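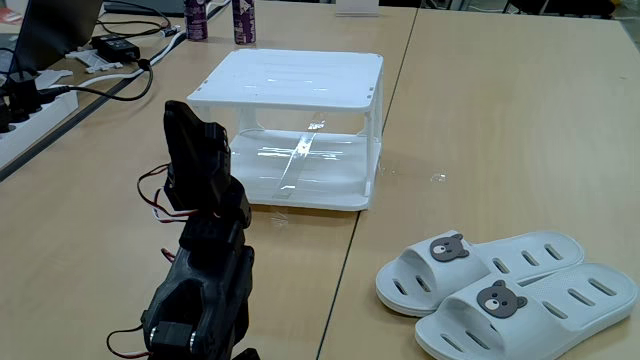
Issue 40, page 5

Tahmineh Ranjbar has opinions about shoe racks, and she would like you to sit down before she gets to them.

"People buy the big one," she says, pouring tea in the back of Sulby, the housewares shop she has run for longer than she cares to tell a newsletter. "Ten pairs, a bench on top, a drawer for the polish. Who polishes? Then it stands in the hall and collects mail."

Her own taste runs to the small white plastic kind, two tiers, light enough to carry in one hand. She puts it on a table to show it to customers. The slippers come up there too, a white pair of slides with a gray bear's face on each strap, and I ask whether shoes on a table aren't bad luck.

"My mother thought so. My mother also kept 5 umbrellas and got wet every time it rained."

The bears, she admits, were not her idea. Her nephew Amirhossein ordered them in August. She called them undignified and now wears a pair at home. "They have holes all over. Your feet can breathe. The bear doesn't bother me as much as I expected."

On where a rack should go, she is strict: by the door you use, never the door you wish you used. On what goes on it, stricter still. One pair per person, and the rest live in a closet.

And guests?

"Guests get the top shelf," she says. "If they bring boots, they get the mat."

She refilled my cup and looked, for quite some time, at my boots.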